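About Clustwood

Evening school in Radwan. Started in October with 4 classes, now 23. Bookkeeping, sewing, basic Spanish, home wiring.

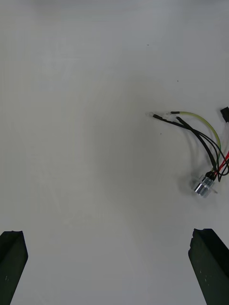 Fees stay low, most classes come with the books. Rooms are plain. Pale tabletops, matte, a few tiny dark marks on them, good enough to write on. Bring your own pens

Sign up at the front desk or by mail, we anwser most days. 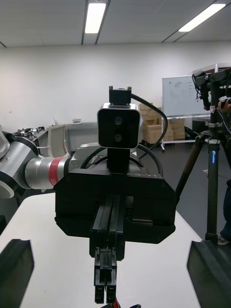 Second site in Stosska opens soon, same fees.

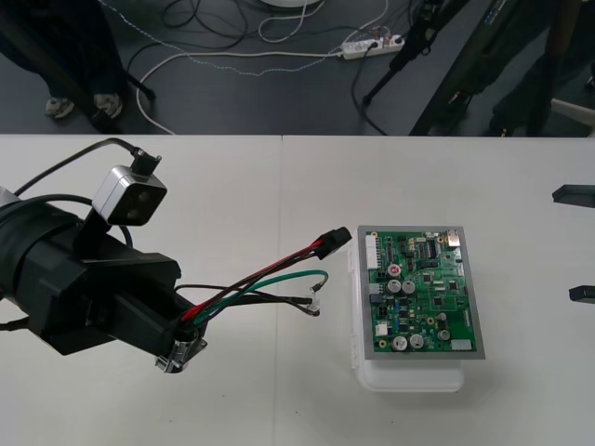
Red, black, blue and green wires on the table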